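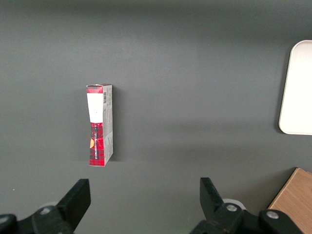 A small upright carton on a matte dark grey surface.

Measuring and recording small cartons for a storage catalogue

This page sets out the method used at the Birthorpe store for measuring small folding cartons and entering them in the catalogue. It applies to tea, soap, medicine and stationery cartons up to 200 mm on the longest side. Larger boxes and anything with a rigid lid are covered on a separate sheet.

What you need

A steel rule with the zero at the very end, a small set square, a pair of callipers with plastic jaws, a soft pencil (2B or softer), and a record card. A kitchen scale reading to 1 g is good enough for weights. Work on a flat, plain surface. Glossy worktops throw reflections on to varnished board and make the creases hard to find.

Naming the dimensions

Board makers give carton sizes as length, width and height, in that order. Length and width are taken at the opening, length being the longer of the two. Height is the distance from opening to opening. A tall, slim carton will therefore have a height greater than its length, and this is correct. Do not swap the figures to put the largest first. Of the first 375 cards written for the Illés deposit, 197 had to be redone on this point alone.

Measuring

1. Stand the carton on its base and check that it is square by placing the set square against one corner. If it leans, press it gently at the opposite corner until it comes true. Do not force old board.

2. Measure the height along a vertical crease, from the bottom edge to the top edge. Take it on two creases and write down the larger figure. Top edges crumple with handling and the smaller reading is usually the damaged one.

3. Measure length and width halfway up the panels. Panels bow outwards when a carton has been kept full, so the callipers should touch the creases only.

4. Measure board thickness on a loose flap if there is one. If all the flaps are glued, leave the box on the card blank. An estimate is worse than a blank, as it will be copied forward.

5. Weigh the carton, and note whether it was weighed full or empty.

All lengths are given to the nearest millimetre. Thickness is given to a tenth.

Describing the print

Choose the panel with the main title as the front. Where two panels carry the same title, the front is the one to the left of the glued seam. Describe the print from top to bottom in plain words: ground colour, bands, labels, lettering. Stuck-on labels are entered separately from printed ones. Run a fingernail lightly along the margin to tell them apart.

Copy lettering exactly, including mistakes. Use a stroke for each line break.

Numbering

Each carton takes the deposit letter and a running number. Numbers from 1,000 upwards are kept for cartons stored flat. Write the number in pencil on the inside of the tuck flap, never on a printed face. If there is no flap, use a slip of acid-free paper tucked inside.

Storing

Cartons in sound condition go upright in Traridmont trays with the front panel facing outwards. Weak ones are laid on their widest panel with a loose roll of tissue inside. Do not collapse a glued carton to save space, even where the creases look willing. Board dried over several summers will split along the fold.

Check each tray against its cards in August and initial the back of the last card.

Method by Aurelia Haslinger, revised by Ekkachai Pongsiri.

Contact: Birthorpe store office | © Birthorpe | Back to top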